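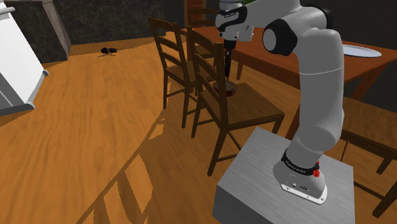
4.3 Recording a demonstration by remote control

Practise in the simulated dining room before you record on hardware. The Tarar scene loads with the arm on its pedestal and the bowl on a chair seat. Older copies of this manual call this "intuitive". Allow yourself 30 throwaway attempts before you form an opinion.

1. Open Cinuvstead and load the Tarar scene. Wait for the joint readout to settle.

2. Pick up the hand controller and hold the trigger halfway. The arm follows only while the trigger is held.

3. Bring the gripper down over the bowl from above. The chair's slatted back is close behind it, and the collision model is fussier about slats than it has any right to be.

4. Press Record, then close the fingers on the rim. Don't squeeze the trigger fully until the contact light turns green.

5. Lift, carry the bowl to the table and set it down clear of the plate.

6. Release, back the gripper away and press Stop. Name the file before you start the next one.

Note: Pundon's automatic success label checks the bowl's final height and nothing else. A bowl lying upside down on the table passes. Watch each replay yourself and mark it by hand.

Caution: A clean simulated run says very little about grip force. Keep the speed limit on for your first real session, with a second person at the stop button.

How many demonstrations?

The quick-start card says 129. Our own set for this task ran to 566 before the trained policy coped with a shifted chair, and it still fumbles when the bowl sits hard against the slats. Vary the starting pose every few recordings – the software won't remind you.

If the log shows error 1731, the controller has lost tracking. Discard that recording. The "repair" option fills the gap with a straight line, sometimes right through the furniture.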